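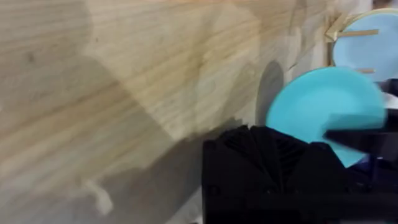 So the bench question finally came up at the Flutville village meeting on Monday, and I have to write it all down before I forget who said what. I only went because Kálmán Lakatos promised me it would be quick (it was not quick!). The old bench by the bus stop has been falling apart since I moved here, and the village has 1000 dollars put aside for a new one. Half the room wanted metal because it lasts. I'm on the wood side, and I said so, probably too loudly. Give me a big pale board with long curvy grain and a few brownish knots in it any day - you can sit and look at that while the bus is late. A metal slat gives you nothing to look at, and it burns the backs of your legs in July.

Then the man from Plundmont got up, the one who comes to all our meetings even though he lives over there, and told us they paid for a metal one and it was stolen. Stolen! A whole bench! That went on for a good while, with everybody wanting to know how you'd even get it in a truck, and I never did hear if they caught anyone.

The next fight was about where it should face. I had honestly never thought about it. Right now it faces the road, but Mrs. Garrido would like it turned to face the creek, and then of course someone pointed out you wouldn't see the bus coming. She said you'd hear it. Kálmán said he wouldn't, not with his ears, and she told him he could stand. I laughed so hard I had to pretend to look for something in my bag.

We voted in the end. 39 people in the room, which is a lot for us, and wood won, though I couldn't tell you by how much because they were stacking the chairs by then. The creek thing got put off until next month. There's also a quote coming from a place in Gritholm for 328 dollars to haul off the old one and fix the concrete under it, and that seems like plenty to me, but I don't own a truck.

Walked home with Kálmán the long way, past the bench. We sat on the good end for a bit and he told me he's been catching that bus for 30 years and has never once sat there before tonight. He always leans on the pole. And this is the man who talked for longer than anyone!

Need to return the Garridos' cake pan tomorrow. And buy stamps.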